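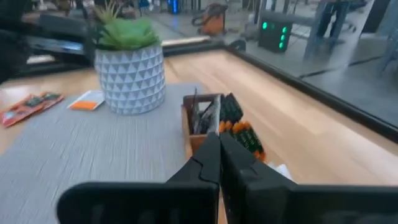
How often do the gripper's finger pads need changing? Every 100 hours of running, or sooner if the tips stop meeting squarely when closed.

Jadska has moved upkeep of its bench gripper in-house this November. Technician Declan Phelan does the job at 7 am, before the first run. He checks the finger screws, wipes the tips and re-zeros the grip — 22 minutes all up. Spare fingers come from Drusell, which has cut its delivery time to eight days.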